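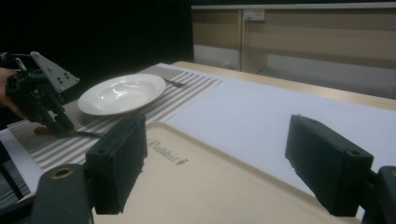
Teaching by demonstration is a way of giving a robot a new task by showing the task being done, instead of writing out each movement as a program. The person giving the demonstration may move the robot's own arm, steer it from a distance, or do the work with a hand-held tool that has the same kind of fingers as the robot. The recorded movements are then used to train a control program, usually called a policy. Other names for the method are learning from demonstration, imitation learning and, in older writing, programming by showing.

Background

Early factory robots were often taught by leading the arm through a path and storing the points along it. The robot played the points back in the same order each time. This worked well for paint spraying and spot welding, where the part was always in the same place, and badly where it was not. Later methods used many demonstrations of one task, each slightly different, so that the robot could deal with changes in position and lighting.

Methods

Hand guiding. The operator holds the robot's arm and moves it directly. The joints are set so that they give way easily, and sensors in them record the angles. It needs little training. The operator's body may block the robot's cameras, and guiding two arms at once is difficult for one person.

Remote control. The operator uses a joystick, a pair of tracked handles or a smaller copy of the arm, known as a leader arm. The robot does the work itself, so everything recorded is something the robot can physically do. Remote control is slower than working by hand, and most systems give the operator little or no sense of touch.

Hand-held grippers. The operator carries one or two grippers and does the task without a robot present. A camera on each gripper records the work, and the path of the gripper is worked out afterwards from the video, from motion sensors or from both. The equipment is light enough to take into homes and canteens. Some recorded movements may be out of reach for the robot, or too fast for it, and these have to be removed or slowed down.

Two-handed tasks

Laying and clearing a table is a common subject for two-handed demonstrations. The objects are cheap and familiar, but they call for different grips. A table knife can be clamped by its handle in one gripper while the other stays open and ready over a tray. A plate has to be taken by the rim, and a fork lying flat on a cloth or placemat leaves the fingers very little to close on. The two grippers must also share the space above the table without touching, and their recordings have to be matched in time.

The Cusidbridge table set, collected under Hema Achari, is made up of 860 demonstrations of this kind. They were recorded by 16 operators using the Nasus hand-held gripper and cover 122 arrangements of crockery, cutlery and trays. Each arrangement was to be shown at least 3 times. Operators were asked to work at their ordinary pace and to carry on after a dropped object, and recordings with drops were labelled and kept.

Quality of demonstrations

Results depend heavily on how the recordings are made. Long pauses teach the robot to wait, and two operators who solve the same problem in opposite ways can leave it hesitating between them. Dim rooms are a particular difficulty for hand-held systems that find their position by camera – a plain white tablecloth gives few marks to follow, and dark fingers against a dark room may be hard to pick out. Some groups record only in even light. Others vary it on purpose.

The Imrie method adds a short correction stage. The robot tries the task, the operator takes over by remote control when it goes wrong, and the corrected part is added to the training set. Arkine, a software package for replaying and trimming demonstrations, marks these parts separately.

See also: Leader arm; Motion replay; Two-arm coordination

Categories: Robot control | Machine learning methods | Remote handling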